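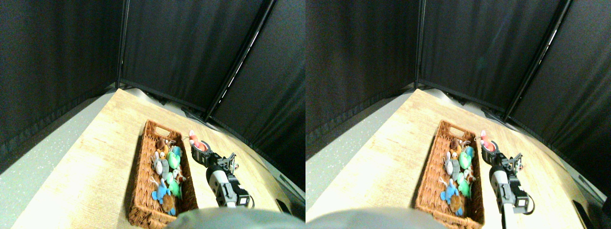
Soft Goods, Hard Rules: Esperanza Iwasaki on Storing Plush

Esperanza Iwasaki has spent most of her working life on the storage of textile objects, first at Forsyth, where she handled returned upholstery, and now at Vetwood, a lending library for toys and play materials. Her subject in recent years has been the small stuffed toy: how it is sorted, what it is kept in, and how long it lasts between repairs. We spoke in September, in the sorting room, before the afternoon intake.

The first question was about baskets. Vetwood uses wicker for its small plush and rigid plastic bins for almost everything else. Iwasaki says the choice was made on airflow.

"A stuffed toy holds moisture in the fill long after the surface feels dry," she said. "In a closed bin that moisture stays with it. In a woven basket it has somewhere to go. We still check the fill by hand before anything is put away. The basket is the second line."

Wicker has its own faults. Broken ends catch on loop pile and on embroidered features, and dust settles in the weave. Each basket is brushed out between loads and run over with a cotton glove. If the glove snags, the end is clipped and sanded. Iwasaki prefers a rectangular basket with a handle slot cut into the end wall to one with a hoop handle, which gets in the way when toys are lifted straight out.

"A rectangle sits square on the shelf and you don't lose the corners," she said. "With a slot you can pull it toward you with one hand. People overfill round baskets. I don't know why. They do it less with these."

Her rule on filling is strict. Plush should stay below the rim, and it should not be pressed down to make room. Compression sets the fill, particularly in small animals with round bodies, and a toy that has been flattened for a season comes out with a crease that grooming does not remove. Long-limbed toys go in with the limbs lying free.

I asked whether she sorts by color. The answer was no, apart from wash loads. Strong greens and blues are washed apart from white and pale gray until they have been through the machine without bleeding, and after that they share a basket with everything else. The sort at Vetwood is by size first and surface second: short pile, long pile, and a group the staff call "fuzzy," meaning anything that sheds.

"Color sorting looks good for a day," she said. "Then a child takes the blue one and returns it to the orange basket, and your system is gone. Size holds up better. A person putting a toy back can see what size it is."

Cords and tags take up more of her time than the toys do. Hanging loops wrap around one another, and a toy pulled out quickly brings its neighbors along. Vetwood's practice is to remove swing tags on arrival and record the care information on a card filed under the toy's number. Sewn-in labels are left alone. Loops are measured and, if they are long enough to tangle, shortened and restitched.

"Sewn labels I never cut out," Iwasaki said. "You need the fiber content in six years, when somebody wants to know if it can be steamed."

The cards are printed on Sondum stock, which takes pencil and survives a damp hand. An earlier attempt to keep the same information in Eltance, the shelving software used for the rest of the collection, was dropped after 4 months. The software had one field for material, and a plush toy can need three: the face fabric, the fill, and whatever the eyes are made of.

Sorting is done on a light-colored table, a point she returned to more than once. Dark fibers and loose thread show against it, and so does grit shaken from a seam. She tips nothing out. Toys are lifted from the basket one at a time, turned over, checked at the neck and limb seams, and set down to the left if sound and to the right if they need work. A practiced sorter can clear up to 2 baskets before a break. After that, she said, seams start getting missed.

"The neck is where they fail," she said. "Children carry them by the head. After the neck, the ears — mice are bad for ears."

Vetwood's current storage plan runs to 2033, by which time Iwasaki expects to have replaced most of the older wicker. She has tried seagrass and found that it sheds. Coated wire is on trial on the lower shelf, with a cotton liner, and she has no result to report.

At that point the intake cart came in, and she went to find her glove.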